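Notes on the Losley Complaints Procedure

The town of Losley adopted a new procedure for complaints against its police department in June, and I have now read all 485 paragraphs of it. Several readers asked whether it changes anything for residents. In my view it does, although less than the town's announcement suggested.

Under the former rules, a complaint went first to the shift supervisor of the officer concerned. It now goes directly to the review office, headed by Veronika Antal, and the resident must receive a written reference number within 2 working days. A complaint may be filed in person until 6 p.m. or sent by mail. The form itself has been cut to a single sheet, and a person who needs help completing it may bring a relative or a friend.

The question of public information is less settled. The review office may withhold all details of a case while witnesses are being interviewed – a reasonable rule in itself – but the text sets no limit on how long this may last. Zsolt Pálfi raised the point at the public hearing and was told that guidance would follow. I have not found any such guidance.

Readers should also note that complaints filed before the change remain under the old rules. According to the town's own summary, there were 619 open files at that time, and around 500 of them concerned traffic stops.
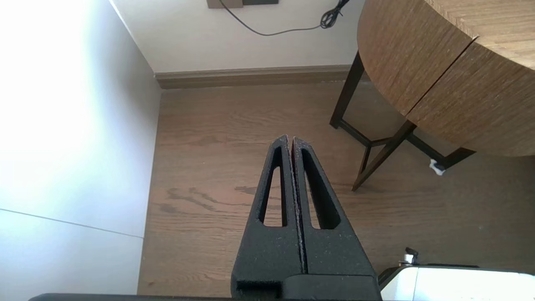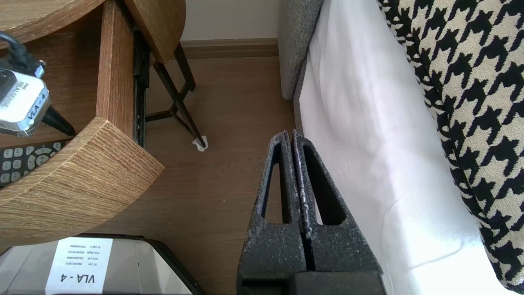
Those older files deserve more attention than they have received. A resident whose complaint is among them may request a transfer to the new procedure, but the request must be made in writing and the town has not undertaken to notify anyone of this right. Irén Katona has prepared a short letter for the purpose, and copies are available at the front desk of the Losley library.

I intend to write again when the review office publishes its first report.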